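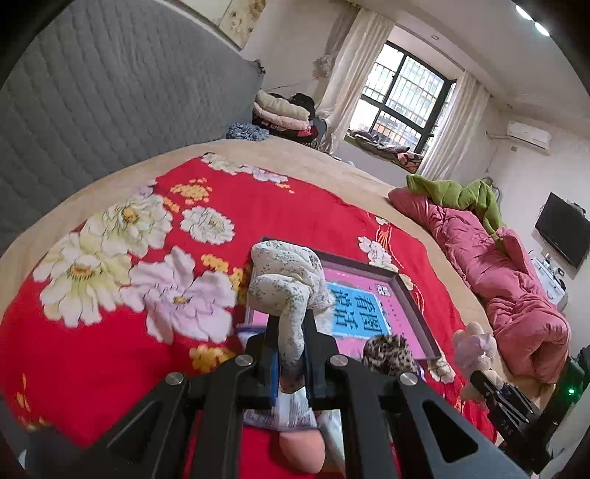 Picking up small clothes and dropping them in a box: how many examples before it's worth training?

Posted by Maja Cieślak

Hi all! I started gathering examples with a pair of hand-held grippers in March and I'm completely hooked. My task is tidying on a bed — pick up one piece of cloth, carry it to a shallow box, let go, repeat. I've got 456 episodes so far, nearly all in the same bedroom with the same flowery bedspread (it's very loud, and I love it).

Two things I can't settle. Should I train now or keep recording? And does the busy bedspread hurt me? Half my cloths have prints on them too, and I worry the model will try to grab a printed blossom. My friend at Tondholm says to switch to a plain sheet, but that feels like cheating when real beds look like mine!

Rafail Sotiropoulos

Oh, keep the bedspread! I did the plain sheet thing for my first set and the policy was lovely right up to the day I put a striped blanket down, and then it just hovered. Print on print is hard, yes, but that's the stuff you want in there.

Train now, though. Seriously, tonight if you can. My first run was on far fewer than 456 and it taught me more than another month of recording would have. I found I was always pinching near the middle of the cloth, so it had no idea what to do with a corner. After that I made a little rule for myself:

- new starting pile every 5 episodes
- box turned to a different angle each time the pile changes
- curtains open for some, closed for some
- hold back 60 episodes from a day you never train on

I ended up at 1,224 and the last few hundred were mostly the awkward ones — thick rolls, thin straps, things half under other things. Those were worth ten of the easy kind. Also keep the episodes where you fumble and regrip! I threw mine out at first and had to record them all over again.

ninh_fan

more data. always more data

Catdale

Agree with Rafail on nearly everything, but check your sync before you record one more episode. With two grippers going, mine drifted apart on long sessions and I lost most of a batch of 637 before I noticed. I now tap the tips together at the start and end of each session and line the recordings up on that. Takes seconds.

On the fumbles, I'd keep the ones that end with the cloth in the box and tag the rest separately. And do a second bedroom soon, even a small batch. Very curious how the first run goes, please post it!

Last updated: 21 Jun 2022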